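Print this page
E-mail this to a friend

Ametti hand-held gripper kit: worth buying for a small workshop?

Posted by Sarnau, February 2018

We are thinking of buying the Ametti hand-held gripper kit, the one with two plastic fingers and the camera mounted above them. The supplier wants 779 euros for it, with the software licence for one year included. A second set of fingers is 20 euros.

The plan is to record people picking up and moving household items, then use the recordings to train the arm we already have. None of us has used one of these kits before. I would like to know whether the fingers cope with things heavier than a plastic cup, and whether the threaded inserts stay put. On the last kit we had (a different make) they pulled out of the plastic after a couple of months. I'd also like to hear if the service contract is any use. It costs 285 euros a year and the sales page says very little.

Jasper Willems

I have had the Ametti since December and use it most days. Build is decent. The camera holds its position and I have only had to redo the calibration once, after I dropped it.
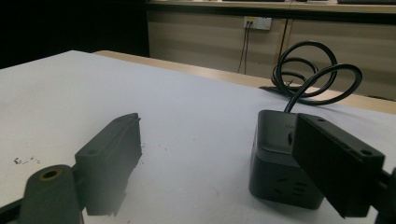

Weight has not been much of a problem for me, but shape and colour have. The finger pads are flat, so a box with straight sides is easy and anything round wants to turn as you lift it. Dark objects take more care. With a black power strip cube close to the right finger, the dark grey plastic covers part of its side in the camera view, and it is harder to judge where the pad ends. I now start each recording with the fingers wide open and the object nearer the middle. Leads are a nuisance too. If the cord is lying in loops behind the cube, leave it enough slack or it will pull the thing over when you move it. I record the corded items as a separate batch and expect to throw more of them away.

On the inserts – they are brass and mine are all still in. Do the screws up by hand with the small key from the box. I wouldn't use a driver on them.

The spare fingers are worth having. They take a few minutes to swap, but you need to run the calibration again afterwards.

Altia

Skip the service contract. We paid for it and used it once, for a loose camera plug. They sent a new cable after 2 weeks, by which time we had bought one ourselves. The manual covers most faults if you read the section at the back.

I agree about round objects. We stuck thin rubber on the pads and it helped with jars, though it peels at the corners and has to be replaced.

Van Leeuwen

Does it work with the older software? We looked at one last year but went for something else in the end, it was cheaper.

Print this page
E-mail this to a friend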